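How to clean a laptop keyboard and screen

Crumbs and skin oil build up faster than most people expect, and a sticky key is usually a dirty key. Set aside half an hour.
You will need
- 2 microfiber cloths
- cotton swabs
- isopropyl alcohol, 70 percent
- a soft brush
Instruction
1
Shut the laptop down completely, unplug the charger and disconnect any USB devices. Sleep mode is not enough. If the battery comes out, take it out.
2
Tilt the machine so the keys face down and tap the back lightly. Brush between the rows from left to right, then turn it and brush again.
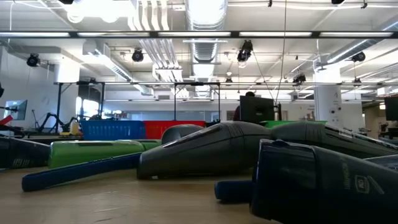 3
Dampen a swab with alcohol and go around the edges of each key. Squeeze out the extra first — liquid must not run under the keys. The space bar and Enter usually take a second swab.
4
Wipe the screen with the dry cloth. If marks remain, dampen one corner of the cloth with distilled water and wipe again with light pressure. Keep alcohol and window cleaner off the screen, as they can damage the coating.
5
Leave the lid open for 50 minutes before turning the laptop on.
Tip: a key that still sticks may need its cap removed. Check the manual first, as some clips break easily.

Eldana Berhe
Updated September 18, 2016
Related: How to store spare cables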